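Progress report to the Calimlim Fund
Wallpaper and Small Furnishings Archive, Pemon
13 January 2020

Hi Jhun,

You asked for something you could read over a cup of coffee, so I'm skipping the big form this time and just telling you how it's going. The form is coming too, I promise. Kenneth has it and he's better at boxes than I am.

The short version is that the pattern archive is in decent shape, we're behind on the scanning and ahead on the cataloging, and I spent less on paper repair than I thought I would. The longer version follows.

Where we are with the catalog

When you came in August we had the Wiltance rolls still in their crates and a pile of loose sample sheets that nobody had sorted since they were donated. The crates are all open now. We ended up with 1382 separate patterns, which is more than the donor's list said, mostly from sample books that turned out to have other sample books tucked inside them. I love this kind of thing and Kenneth does not, so we split it up accordingly.

Each pattern now has a number, a family (floral, stripe, geometric, scenic, and a fat folder called "other") and a ground color. We went back and forth on ground color for weeks. My grays are Kenneth's lavenders, and if you stand by the north window you'd swear both of us were wrong. We finally agreed to record it under one lamp, with one person calling it, and that person is Kenneth. I still think pattern 40 is gray! 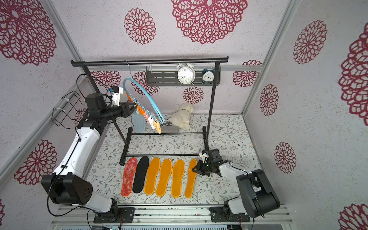 The floral family was the real headache. Something like a damask has leaves and a flower and a sort of frame around the flower, and people have called that a medallion, a rosette, a cartouche and plain old "big flower" in the donor's notes, sometimes all on one card. We settled on medallion for anything with a round outline that repeats on its own, and rosette for the smaller filler ones. Sprigs and trailing vines get their own drawer. It's been a while since we had to move anything, so I think the rule is holding.

Scanning

This is the part where we're late. The plan was to have the full Wiltance set scanned by the end of the year and we're a bit over halfway. Two things got in the way. The big flatbed went out for repair and was gone five weeks, and then the wide rolls turned out to need flattening before they'd lie under the glass at all. Flattening is slow. You humidify the sheet, you put it between blotters, you put weights on it and you go home. You can't hurry it and I've stopped trying.

The good news is that the scans we do have are lovely. Kenneth worked out a way of stitching two passes together so a full repeat shows in one file, and the seam really doesn't show unless you know where to look. We redid the first batch that way, which cost us another week, and I'd do it again. 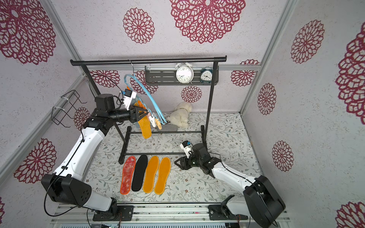

Maroon rosettes on a speckled lavender ground, large and small together.

Large prints over speckled grounds are what visitors ask for most, by the way. I would have bet on stripes. We had a lady come in wanting to match a hallway from her grandmother's house, and she went through three drawers of medallions before lunch and left with a tracing and a very big smile. She has since sent two of her cousins.

Money

We've spent $3408 of the materials line. Most of that went to archival folders, blotters and the long boxes from Gruvar, who raised their price partway through and then were nice enough to honor the old one on our second order. Paper repair came in low, mainly thanks to the Wiltance crates having been packed by somebody who knew what they were doing. I'd like to move what's left of the repair money over to scanning help, if that's okay with you. Kenneth has put the request in the form with the proper wording, and mine is just — can we please?

The flatbed repair was covered by the service plan, so you won't see it in the numbers. The new lamp you will see. It was not cheap, but having settled the ground color argument it has paid for itself in peace and quiet.

The pairing guide

You'll remember this was the piece you liked best in the application, so I wanted to give it some room. The idea is a small printed guide that helps people put patterns next to each other, with one print on the wall, another on the floor or the curtains, and some sense of why a pair gets along. I've drafted the first half. Kenneth has read it and written "says who?" in the margin more than once, which is fair.

What I keep coming back to is scale. A big open print with lots of pale ground around it is pretty easy to live with, and you can put a small busy print near it without a fight, so long as the small one stays quiet in color. Two big ones together is where folks get in trouble. The draft has a section on dark reds in particular, since we have so many of them, and on the greens that sit well beside them. Gray-green is the friendliest by a mile.

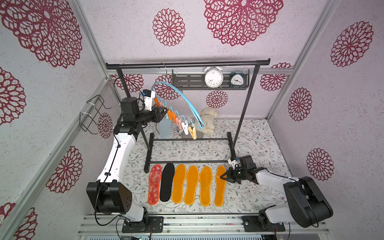

Large maroon medallions above, small gray-green vines and tiny flowers below.

I've also got a page on corners, which sounds dull but is the thing the old hangers wrote about more than anything. Where do you cut the repeat? Do you let a flower wrap around or do you start fresh on the next wall? One of the Wiltance trade booklets is very stern on this and tells you to begin over the mantel and let the mistakes fall behind the door. I've quoted it at length. It may need trimming.

The second half will cover borders and ceilings, and I haven't started on ceilings. We don't have many ceiling papers, and the ones we have are fragile enough that I'd like them scanned before I go handling them for a draft. So that chapter waits on the scanning, like everything else.

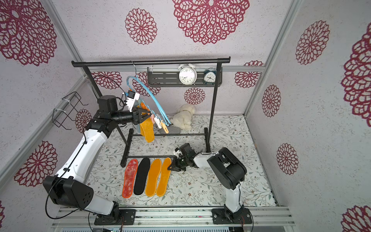

What's next

Finish flattening the wide rolls. Both presses are full right now and the next batch is sitting ready on the long table.

Scan the rest of the Wiltance set, florals first, then scenics. Stripes can go last, they're quick.

Get the second half of the pairing guide drafted and over to you for a read. Please be mean about it. Kenneth will be anyway.

Sort out the "other" folder. I've been putting this off and it's gotten fatter.

Let me know about moving the repair money when you get a chance, and whether you want printed samples with the next report or if files are enough. I can mail a set either way, we have plenty of tubes.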